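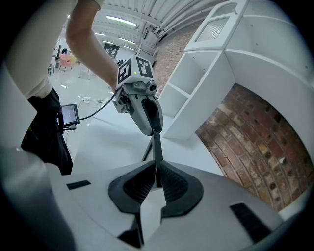

Speaker notes: Cold storage audits at small depots
November | Posted by the Jolberg logistics desk

Slide 1. Scope. Walk-in cold rooms at the Illach and Zametti depots. Freezers are in the second talk.

Slide 2. Door openings. Zametti logged around 2,000 a week, Illach 1,000. Same floor area, same compressor model. Pause on the chart.

Slide 3. Sensor placement. Return air reads low after defrost. Put the second probe at shelf height, away from the door. Log every 5 minutes.

Slide 4. Defrost timing. Illach moved its cycle to 4 a.m. Alarm count fell to 18 for the month. Say that strip curtains were replaced in the same period, so the effect isn't separated.

Slide 5. Jibrin spreadsheet. Show the tab with door time per shift. Skip the cost tab if short of time.

Questions. Expect one on humidity. No data yet from either site.

We use cookies to improve this site. Accept | Manage settings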